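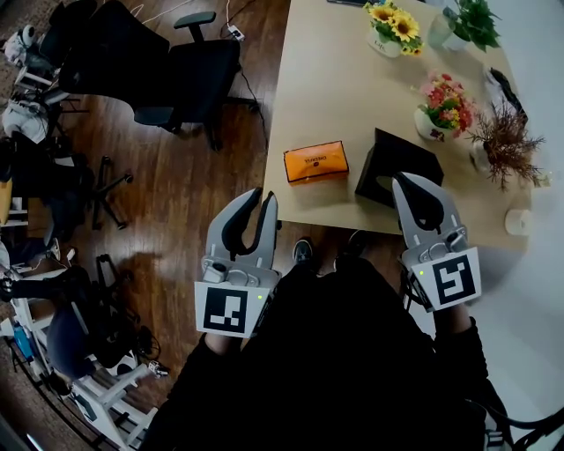

宿代だけ比べても意味ないですよ、客が怒るのは着いてから払う分なんだから、とOrvokki Kinnunen。受付の列に並んでいるあいだに、もうその話になった。こちらはまだ名札も受け取っていない。

というわけでWustonbridgeの旅行商談会。2026年2月8日、業者日の初日。以下、帰りの列車で打ったメモをほぼそのまま。順番は見た順、抜けはあとで足す(たぶん足さない)。

## 着くまで

駅から会場まで無料バス。案内では「随時」。随時というのは待たされるという意味。風が強い。停留所に屋根なし。結局、同じ列車から降りた人たちとタクシーを割って乗った。领収書は人数分に分けてくれず、精算が面倒。来年行く人は最初から歩いたほうがいいかも。川沿いの道がまっすぐ会場の裏手に出る。裏口も業者バッジがあれば入れる。正面より早い。

荷物預かりは有料になっていた。前回は無料。現金不可。こういうところだ、Kinnunenさんの言う「着いてから払う分」は。

## 会場のざっくり

今年のテーマは中距離の短期滞在。地域館と宿泊館が隣り合わせで、間の通路にコーヒー。コーヒーの列が通路をふさいでいて、宿泊館へ行くのに毎回かき分ける。地域館は奥のほうがすいている。入口側は大きな観光局、奥に小さな町。

目当ては次のふたつ。

- Cistbergの滞在費の話(講演と、町のブース)
- Jääskeläinenの新しい料金表

Lenlowも見るつもりだった。見た。後述。

## Cistberg、安いのか

春からずっと「安い」と言われている町。坂の町で、旧市街の下に温浴施設、上に展望台。うちの客だと二泊で組むことが多い。パンフレットの表紙には一泊80ユーロから、と大きく出ている。

ブースの人に聞く。80ユーロはどの部屋か。答え、閑散期の平日、朝食なし、窓は中庭側。予想どおり。では6月の週末だといくらか。表はまだ出せないとのこと。出せないのに6月の送客の話はしてくる。そこは食い下がった。担当の人が奥へ引っ込んで、戻ってきて、やはり出せないと。仮の数字も口頭のみ、メモは遠慮してほしいと言われたのでここには書かない。高い。とだけ。

滞在税が別。これは一泊2ユーロ、大人ひとりあたり。子どもは何歳まで免除か聞いたら、宿によって説明が違うことがあるので町の規則を見てくれと。規則は町のサイトの地元語版にしか載っていない。英語版は準備中。去年も準備中だった気がする。

ケーブルカーは滞在カードに含まれる。ただし夕方の便は別料金。夕食を上の展望レストランにすると下りで必ず引っかかる。これは旅程表に書いておくべき。うちの今の旅程表、書いてない。月曜に直す。

町のブースの試食は燻製の魚とライ麦のなにか。うまかった。立ったまま食べて袖に油。

## 講演「一日あたりの旅費をどう数えるか」

Mudassar Magsiの講演。いちばん大きな部屋ではなく隣の小部屋、満席、後ろに立ち見。私も立ち見。スライドの下のほうが前の人の頭で読めず、数字は耳で取ったもの。間違っていたら失礼。

要点。都市の旅費ランキングはたいてい宿、食事、市内交通、入場料を足して日で割る。ところが何を除いているかがばらばら。娯楽費を丸ごと外す調査もあれば、酒を食費に入れる調査もある。空港からの移動を初日にだけ載せるか、滞在全体にならすかでも順位が動く。短い滞在ほど動く。だから短期滞在を売っている店が、長期旅行者の平均でつくった表を客に見せるのはまずい、と。

耳が痛い。うちのサイトの「物価の目安」、まさにそれ。出どころは旅行者の自己申告の平均で、何日滞在した人の数字か書いてない。

Magsiさんの提案は単純で、一日あたりをやめて「最初の24時間」の額を出せ、というもの。着いて、街に出て、食べて、寝て、翌日の同じ時刻まで。そこに全部のせる。移動も、滞在税も、荷物預かりも。客がいちばん財布を開ける時間帯なので、そこが合っていれば残りの日に文句は出にくい、とのこと。

質疑で、24時間方式だと安い都市まで高く見えて売りにくいのではという声。わりと強い口調だった。Magsiさんの返事は、高く見えるのではなく払う額が見えるだけです、売りにくいなら商品のほうを見直してください。会場ちょっと静かに。司会が時間を気にして次へ。

個人的には半分賛成。夜着の便だと最初の24時間に夕食が入らないこともあるし、到着時刻で額がだいぶ変わる。比較表にするなら到着時刻をそろえないといけない。そのあたり聞きたかったが手を挙げるのが遅れた。終わってから前に行ったらもう囲まれていて断念。資料は後日送付、メール登録した。まだ来ない(当日だから当たり前)。

## Jääskeläinenのブース

フェリーと湖畔の宿をやっている会社。綴りを毎回まちがえるので辞書登録した。ブースは宿泊館の角、船室を模した小部屋あり。靴を脱いで上がる。ベッドは固め。寝台の下に鞄が入るかどうかは大型の鞄だと無理そう、機内持ち込みサイズなら平気。

料金表が変わった。これまで船室ごとだったのが、人ごとになる。二人で使うなら差はほとんどなし、ひとり客は下がる、家族は上がる。家族が上がるのは痛いなと言ったら、朝食を込みにしたので比べてくださいと。朝食は今まで別で、家族だと結構な額だったから、たしかに計算しないとわからない。電卓を出して横でやってみた。子ども連れだと、朝食をちゃんと食べる家ならむしろ下がる。食べない家は損。

早割は出発の8週前まで。以前はもっと直前でも利いたはず。うちの客の申し込みはもっと遅いので、実質ほぼ使えない。団体枠なら別途相談可。相談の窓口は本社のほう、返事は遅いと思ってくださいと担当者が自分で言った。正直でよろしい。

取り消し規定、要注意。

- 船だけの予約と、船+宿の予約で締め切りが違う
- 宿だけ後から足した場合は、船+宿の扱いにならない
- 日付変更は取り消しと同じ扱い(手数料あり)

ふたつ目がひどい。客には絶対わからない。最初から一緒に取るよう案内するしかない。ここは太字で社内に回す。**後から宿を足さないこと。**

湖畔の宿のほうは改装済みで、サウナは予約制に。宿泊者は無料だが時間枠あり。枠は着いてから取る。事前に取れないのか聞くと、団体は可、個人は不可。また「着いてから」だ。

## Lenlow

見積もりツールの会社。旅程を入れると、税や手数料まで含めた総額を出す、というのが売り。ちょうど講演の後だったので人だかり。画面の前までなかなか行けない。

実演ではCistberg二泊を入れてもらった。滞在税、入った。ケーブルカーの夕方料金、入らない。まあそうだろう。手で項目を足せるというので足してもらったら、今度は人数分ではなく一件として計算された。担当者も首をかしげる。設定次第だと思います、と。設定画面は見せてもらえず、後日オンラインで説明しますとのこと。

悪くはない。うちで手作業している表計算よりは早い。ただし値段が座席課金で、繁忙期だけ増やすことができない。年契約のみ。小さい店にはきつい。試用は可。試用の申し込みだけしてきた。Kinnunenさんは試用もしないそうだ。表計算で困っていない、困るのは元の数字が来ないことのほうで、道具の問題じゃない、と。6月の料金が出ていない件を思うと反論できず。

## 昼と、その他

会場の昼食は高い。サンドイッチと水でこの値段か、という額。裏口を出て橋のたもとにパン屋あり、並んでいるのは出展者バッジの人ばかり。豆のスープ。熱い。急いで食べて舌をやけど。

充電できる場所は宿泊館のいちばん奥の壁際だけ。床に座ることになる。会場の無線は昼過ぎから遅い。名刺は足りた。紙の資料は減っていて、ほとんどが読み取りコード。読み取った先が地元語だけというところも多い。せめて英語。

クローク返却は閉場前に混む。早めに。私は列車に間に合わなくなりかけた。走った。

## 帰って やること

- Cistbergの旅程表にケーブルカー夕方便の別料金を追記
- 滞在税の子ども免除、町の規則の原文を確認(訳を誰に頼むか)
- Jääskeläinenの家族料金、朝食込みで計算し直し
- サイトの「物価の目安」、出どころと滞在日数を明記。できなければいったん下ろす
- Magsiさんの資料が届いたら共有、到着時刻の件をメールで質問
- Lenlowの試用は繁忙期の前に。ログイン情報は私あてに来る
- タクシー代の精算、領収書一枚しかない件を経理に先に言っておく

Cistbergの6月の料金は今月中に出すと口頭で言われた。来なければこちらから電話する。担当者の名刺は緑の封筒のほうに入れた。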